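How Does a Robot Know Where to Grab?
by Nusrat Ghumman

Pick up a pencil. Go on, do it right now!

Easy, right? You didn't stop to measure how far away it was. You didn't work out which way to turn your wrist. Your eyes, your brain and your hand sorted it all out together before you had time to think about it.

A robot has to do every bit of that work too, and the part that does the thinking is called software. Software is a long list of instructions written by people. Without it, a robot arm is just a very expensive coat hook. So let's peek inside the software and find out what happens when a robot picks something up!

Our robot is called Joltham, and it works in a lab. Labs use a lot of test tubes, and test tubes have to be stood up neatly in a rack. A test tube is a tricky thing for a robot. It's narrow, it's round, it rolls, and light shines right through some of it. Perfect for us, because tricky things are the most fun to figure out.

STEP ONE: LOOKING

Joltham has a small camera on its wrist, just behind its fingers. Imagine having an eye on the inside of your arm! Wherever the hand goes, the eye goes too.

But a camera can't understand anything by itself. All it gives the robot is a giant grid of tiny colored dots called pixels. Each dot is stored as numbers. To a computer, a picture of your dog is a huge page of numbers, and so is a picture of your lunch.

The first program has to find the tube in all those numbers. This job is called perception, which is a fancy word for noticing things and working out what they are. Joltham's perception program is named Dokov. To teach it, people showed it 800 pictures of tubes. In every single one, a person had drawn a line around each tube, as if to say "this bit is the tube, and this bit is only table." After lots and lots of practice, Dokov could find tubes in pictures it had never seen before.

It still gets puzzled sometimes. If the arm moves quickly, things in the picture go smeary, the same way your hand does in a photo if you wave it. Shiny spots are a problem too, and so are shadows. When Dokov isn't sure, it gives a low score, and the robot slows down and takes another look. I love that part. A good program knows when to say "hmm, let me check."
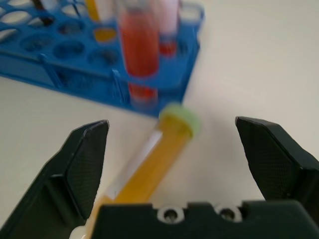
Knowing there's a tube on the table is only the start. Dokov also has to work out which way the tube is pointing. Is it lying straight across, or on a slant? Which end has the cap? If a robot mixes up the two ends, it could put the tube into the rack upside down!

Color is a big help with this. A green cap on one end of a tube of yellow liquid is a terrific clue. A bright blue rack on a white table is easy to pick out as well. Then the program looks for the round holes in the rack and asks a question about each one: is there something in it already? Only an empty hole will do.

STEP TWO: PLANNING

Now the robot knows where things are. Next it needs a plan, and a different program takes over. This one is called Virk, and it's the bossy one.

Think about walking to the kitchen in the dark. You remember where the chair is, and the table, and you choose a path around them. Virk does the same for the arm. It tries out 300 different paths, all in its imagination, before the arm moves at all! Any path that bumps into the rack gets thrown away. So does any path that would bend the arm in a way it can't bend. From the ones left over, Virk picks a short, smooth one.

Virk also decides how to turn the hand. Joltham has two fingers that close toward each other, like when you pinch something between your thumb and one finger. To pinch a long thin tube, the fingers should go on either side of it, one on the left and one on the right. If the tube is lying at a slant, the hand has to turn at a slant to match.

STEP THREE: MOVING

The third program is called the controller. It takes Virk's plan and turns it into tiny orders for the motors: a little more, a little more, slow down, stop.

The controller checks its work over and over, up to 70 times in one second. Am I where I should be? No? Then fix it! People call this a feedback loop. You use one every time you ride a bike. You wobble a bit to the left, you feel it, and you steer back without even thinking.

Then comes the squeeze. Too soft, and the tube slips out. Too hard, and it could get squashed or cracked. The controller closes the fingers gently and feels for the moment when the motor has to push harder. That means the fingers have met something. The fingers help too, because the inside of each one has a bumpy pattern of crossed lines. Look at the bottom of your sneakers and you'll see bumps and lines doing a similar job.

And after that it's back to looking, because the tube still has to go into a hole that's only a tiny bit wider than it is. Look, plan, move, and then look again.

TRY IT YOURSELF: THE CLORNHAM GAME

We named this game after the street where we first played it. You need a friend, a marker with its cap on, and a cup.

Put the marker on a table with the cup next to it. Your friend is the robot and has to close their eyes and hold out one hand, using just the thumb and one finger. You are the software. You can say only these words: left, right, forward, back, up, down, turn, open, close, stop.

Can you get the marker into the cup, cap end up? My best score is 8 commands, and I was very proud of it. Then swap places and be the robot for a while. You'll find out how strange it feels to get "turn" when you don't know which way to turn! If that happens, you're allowed to invent a new word and add it to the list. Programmers do that all the time.

Contact us | © Nusrat Ghumman | Back to top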